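Wrist cam only vs. wrist + overhead, shoe task results

gradient_goat
OK so I finally finished the comparison I kept promising. Same policy, same 1373 demos, one version gets the wrist camera plus overhead, the other gets wrist only. Task is the Cendano shoe one, grab a lace and pull it clear of the tongue. Wrist only got 70 percent. With overhead it got 92.
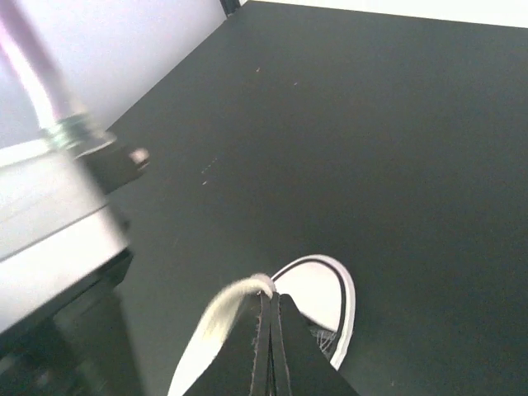
What surprised me is where the wrist only runs died. I figured it'd be the grasp, but most failures came on the approach. The arm is swinging fast, everything close to the lens smears, and on a dark table a black canvas shoe gives it very little besides the toe cap and the lace.

tapioca_pid
Did you try just slowing the approach down? We did that at Zokstead and a lot of our "missing camera" gap went away.

gradient_goat
Nope, speed comes straight from the demos. Fair point though, I can try half speed.

royerfan2
I don't buy the 22 points yet. How many seeds?

gradient_goat
2. I know, I know.

royerfan2
Then it's a hint and I wouldn't put it in a table. Favitach had a gap like that on their forum and it shrank to nearly nothing with more seeds.

tapioca_pid
Eh, I think the direction is right even if the size is off. Try a light shoe on the same table before you burn a week on seeds.

gradient_goat
Running the slow version tonight, will post the logs in December when I'm back at the bench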